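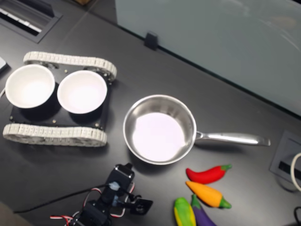
Rebecca Pellegrini wrote back that the debate question can't sit ahead of the vote question, and that if it stays there she won't put her name on the toplines. Fair enough. I moved it on Sunday, before the second batch of calls went out.

February, Sunday, 9:40 pm. Coughlan County governor's race panel, wave 2.

Status: 3,501 phone numbers in the cleaned file. Target is 600 completes. First batch used the old order (watched debate / who did better / vote), everything from now on uses the new order (vote / watched debate / who did better). Flag variable is ORD, 1 = old, 2 = new. Don't merge without it.

Old order, 37 completes so far. Too few to say anything. I looked anyway and the "did better" answers track vote choice almost one for one, including from people who said they only saw clips. Wave 1 had the same problem with the ad question. I'd like to split "watched" into all of it, part of it, clips or coverage only, and none. Khôi Cao has the wording drafted, and the only thing I changed was "news coverage" to "reports or clips" as two respondents asked the caller whether a podcast counted.

Weighting: still using last cycle's turnout by precinct. Sarnitz was redrawn over the summer and two of its precincts now have no history under their new numbers. For now I've assigned them the average of the precincts they were cut from -- crude, but written down. Script is weights_feb, comments at the top. If the county posts a crosswalk, swap it in and rerun.

Undecideds: leaners are being pushed once, "which way do you lean as of today," and then left alone. One caller was pushing twice. Those records are marked and the first answer is the one we keep.

Open-ends on the third-party candidate are a mess. "Trarton" has been typed five ways. Florian Cordier is making a lookup list. Please type what the person said and leave the spelling to the list.

To do:
- rerun wave 1 toplines with the leaners separated out
- check evening vs. afternoon refusals in Sarnitz
- ask Jennylyn Ambrosio if the Spanish script has the new order yet (mine does not)
- no numbers to reporters until both orders are compared, same as last time

Notebook > Panel studies > Coughlan County > Wave 2

Comments

Jennylyn Ambrosio: Spanish script updated to the new order, version 4. Throw out version 3 if you have it printed.

Khôi Cao: OK with "reports or clips." Can we read "none" last every time? It was rotating in the test.

Éabha Mac Carthaigh: The county clerk's office told me the crosswalk exists but only on paper. I can go in and copy the Sarnitz pages.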